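27 June 2024
Posted by Rosario Rizzi

Kitchen notebook, preserves bench. Third go at the gooseberry and bay jam from the Gokley booklet, and I'm finally getting somewhere! Dropped the sugar to 900 g and let the fruit sit for 30 minutes before it went near the hob.

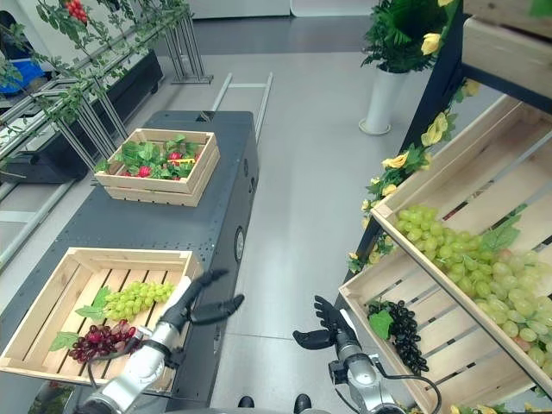 Set was much softer than last time (I like that, Prokopenko won't). Bay came through nicely at the end, a bit like tea. I'd still pull the leaves out 15 minutes sooner. 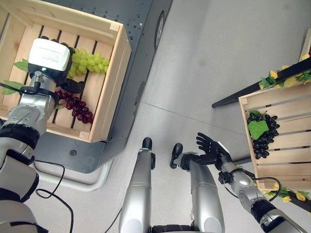
Skimmed twice, potted into the small Zilleo jars, lids on straight away. One more batch with lemon peel, then I'll write it up properly for September. Must buy more muslin.

Recent entries
Rhubarb ketchup, second try
Wurkodach pan: scorch marks
Pickled fennel notes

This site uses cookies. Accept or manage settings.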